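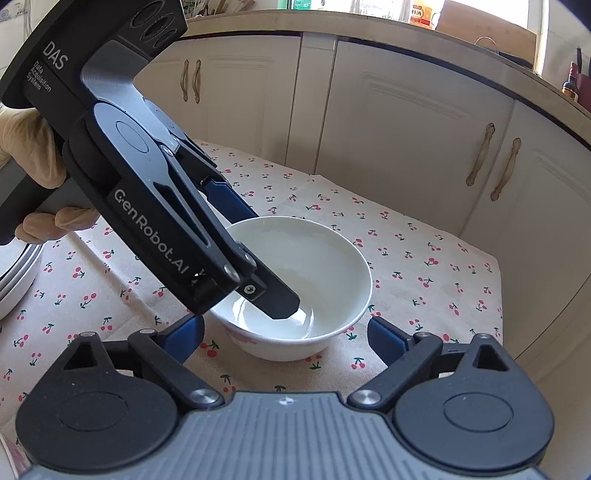 Hand-held grippers and the Skarnum parallel gripper on kitchen dishes

Home Reviews Arms Grippers Cameras Forum

I have been using the Skarnum parallel gripper on a Trerkex arm since August, mostly for dish handling. Before that I did the same jobs with a pair of hand-held grippers, and I still use those when I need demonstrations. This review covers how the two compare on bowls and plates. If you only move boxes and blocks, most of it won't matter to you, and either one will do.

The test table

I work at a kitchen table with a printed cloth on it. The cloth stays on. It wrinkles and slides a little, and a gripper that only works on a bare steel bench is no use to me. The dishes are white and glossy. Shiny white bowls are hard on cameras because the reflections inside the bowl move when the camera moves, and the rim is thin enough that a poor depth image can lose it.

The bowl I used most is deep, with a round wall that narrows toward the base. You can't squeeze it across the outside unless the jaws open very wide. The practical grip is one finger inside and one finger outside, pinching the wall. All of the results below are for that grip.

Hand-held pair

The hand-held tools are bulky for what they do. There is a handle, a thick body and then a long arm with the linkage and fingers at the end. The one marked "Data Acquisition System" on its body is the one I reach for first, only because it usually lies on that side of the table. The metal pivots along the linkage are out in the open, so it is easy to see where the fingers are going to swing.

Getting a finger over the rim is simple with a person holding the tool. You tilt your wrist until the tip clears the edge, then come down. The blue pad goes against one side of the wall and the other finger against the other side. I can feel contact through the handle well enough to stop before I tip the bowl, and after a short while I stopped thinking about it.

Using both at once takes more practice. The bodies are wide at the top, and if you bring the tools in from the same side they bump each other before the jaws meet the dish. I had better luck bringing one down at a slant from the side and keeping the other low and close to me. For carrying an empty bowl I would use one. For turning a bowl over or holding it while something else goes in, you want the pair.

My wrist got tired in longer sessions. Rosimeire Rangel, who did the other half of the trials, didn't mind the weight but disliked reaching across to the far side of the table. She ended up standing for most of it.

Skarnum gripper on the Trerkex arm

The Skarnum has flat fingers that stay parallel all the way through the stroke. For pinching a thin wall I expected this to be better, and on plates it was. A plate edge goes straight between the fingers and doesn't rotate when they close.

Bowls were a mixed result. The wall of a deep bowl leans outward, so flat parallel fingers touch it along a line near the rim unless the arm is tilted to match. The Trerkex can tilt enough, but then the gripper body comes close to the tabletop. I had to slow the approach and raise the lowest allowed height by hand in the controller. With the cloth on the table I also saw the outer finger push a fold of fabric up against the bowl. It didn't stop the lift, but the bowl came up crooked.

We did 47 lifts of the same bowl with the tilted approach. It slipped in 4 of them, all with the factory finger covers. I then put on the Sampaio soft covers, which are sold separately, and had no slips in the next session. I should have bought them at the start. They do add thickness, so the inner finger needs more clearance over the rim.

The two cable clips supplied with the gripper are too loose for the cable. I used tape.

Cameras and controller

I used the Truslow wrist camera on the arm. It sees the jaws well from above, but at the tilted angle the outer finger disappears behind the wall of the bowl. If you plan to pinch bowls, fit a second camera on a stand. Watch out for windows as well. A bright one behind the table washed out the bottles on the far counter, and I got cleaner images after I closed the blind and turned on the overhead light.

The Trerkex controller is fine. The menus are slow to load and the stop button is large and in the right place. Force is set on a slider with no units on it, which makes it hard to write down a setting and get back to it later. I put a pencil mark on a paper strip under the screen.

Which one I would use

For collecting demonstrations with dishes, I would take the hand-held pair. It is quicker to set up, and a person can correct a bad approach halfway down. For repeating the same lift all afternoon, the Skarnum on the arm is the better choice, provided you buy the soft covers and spend nearly two hours setting the approach.

I haven't tried either one on glasses or on a full bowl. The Skarnum fingers can be swapped for curved ones, and I have a set on order. I will add a note to this page after I have used them on the same bowl.

Contact us | Copyright, all rights reserved | Back to top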